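Jelwood (software)

From the Noloddale Robotics Wiki

Jelwood is a control and planning software stack for robot arms that take apart and put together desktop computers. Written mostly in C++ with a Python scripting layer. Development started at Ornness, a refurbishing firm in Noloddale, and the core was later opened up to outside users. Main author of the planner is Sevim Tatlı.

This article is about the software. For the test bench of the same name, see Jelwood bench.

Contents
1 Overview
2 History
3 Architecture
3.1 Perception
3.2 Planning
3.3 Control
3.4 Tooling
4 Card insertion
5 Known problems
6 Reception
7 See also

Overview

Jelwood covers four jobs: find the parts, decide an order, move the arm, check the result. Each runs as its own process and they talk over a message bus. Any one can be restarted without killing the rest, though restarting the controller drops the arm into hold.

Aimed at used machines. Mixed makers, mixed years, bent brackets, cables wherever the last owner left them. Factory assembly software usually expects every part in a known place in a fixture, and Jelwood was written without that assumption. Slower as a result.

The usual hardware is a six-axis arm with a gripper, a small camera at the wrist and a force-torque sensor behind it. No overhead camera needed, but one can be added.

History

First version was a set of scripts for pulling memory modules, nothing else. Worked on one model of tower. Tatlı rewrote the planner the following winter and the name Jelwood dates from then, after the street the workshop is on.

Version 2 added graphics cards and other expansion cards. It also dropped the old vision code completly, in favor of the Coşkun detector (see below). Version 3 came out in January and is the current line. Configs from version 2 do not load in 3 without the converter script.

Architecture

Perception

Handled by Coşkun, a separate package that can also be used alone. Takes wrist camera images and returns poses for slots, sockets, screws, latches and connectors. The released model was trained on 1,425 labeled images of opened towers. Labels were done in house.

Coşkun works in two passes. A coarse pass from high up, to find the board and its orientation. Then a close pass near the target part. The close pass matters more, and most tuning time goes there. Slots are matched on outline and on the position of neighboring parts. Color is used as a weak hint only, as makers do not agree on it. A blue slot on one board may be a black one on the next.

Cables are detected but not modeled well. They come back as a rough blob with a "keep out" height.

Planning

The task planner works from a parts graph. Nodes are parts, edges are "must come off first" or "blocks the way." A card held by a screw and a latch gets two edges. The planner sorts the graph, picks a part, asks the motion planner for a path, and goes to the next candidate if there isn't one.

Motion planning is sampling based, with a cached roadmap for the area above the case. Default limit is 600 milliseconds per query. After that the query fails and the planner tries a different grasp. Paths inside the case are straight lines only, a restriction left over from version 1 that has never been lifted.

What the planner does not know: anything below the board. Standoffs, trays, loose screws.

Control

Free motion is plain position control. Within a set distance of the board the controller switches to impedance mode, stiff sideways and soft along the insertion axis. Stiffness values live in a text file per part type. Users are told not to copy them between arms and many do anyway.

Loop rate depends on the arm driver. The contact monitor runs in the same thread as the controller, so a slow driver means late contact stops. This is documented in the driver notes but easy to miss.

Tooling

Ships with:

jw-view, a 3D viewer for poses and planned paths
jw-replay, plays back a logged run offline, with the camera stream
jw-label, for adding new training images to Coşkun
jw-tune, a small panel for stiffness and force limits

jw-replay is the most used of the group. Logs are large. An hour of work with the camera on comes to around 246 gigabytes uncompressed, and compression is off by default.

Card insertion

Card insertion is the usual demo task and the one most papers on the stack report. Steps as the software names them:

APPROACH. Card held upright over the board, bracket toward the rear of the case. Card pose in the gripper is estimated again here as it tends to shift after pickup.
ALIGN. Close pass on the target slot. Bracket and slot edge are both tracked, and the yaw error is split between them.
TOUCH. Slow move down until first contact.
SEARCH. Short zigzag along the slot if contact came too early. Gives up after 3 tries and returns to APPROACH.
PRESS. Force ramps up, front end first and then the bracket end. Stops on a force limit or a travel limit.
VERIFY. Gentle pull up. If the card moves, the step is marked failed.

The wrist camera sees part of the gripper and the card itself in this task, and the card can hide the slot it is going to. Coşkun deals with this by keeping the last good slot pose from before the card moved over it. Fine as long as the case stays put. Clamping the case is recomended.

Known problems

Shiny metal. Reflections off side walls and brackets give false screw detections. A mask file helps.

Empty CPU sockets. The planner treats an open socket as a keep-out zone with a fixed height, which is too low for some load plates. Set it by hand.

Latches. A retention latch left closed looks nearly the same as an open one from straight above. Version 3 adds a tilted view for this, off by default.

Power supply cables. Bundles near the board edge block the straight-line paths and the planner reports "no grasp found," a misleading message. The real cause is in the motion log.

Time sync. Camera and arm clocks drift apart on long sessions. Restart the bridge.

Reception

Mostly used by refurbishers and a few university labs. Users tend to praise the replay tool and complain about the setup, above all hand-eye calibration, which has to be redone any time the camera mount is touched. Documentation is patchy. The part on writing a new arm driver still describes version 2.

A fork kept by the Noloddale user group swaps the task planner for a behavior tree. It is not compatable with upstream logs.

See also

Coşkun (detector)
Ornness
Impedance control
Peg-in-hole problem
Hand-eye calibration

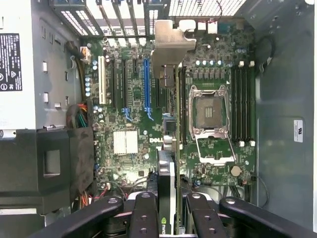

Wrist camera view of an NVIDIA graphics card held upright over the motherboard of an open Dell tower.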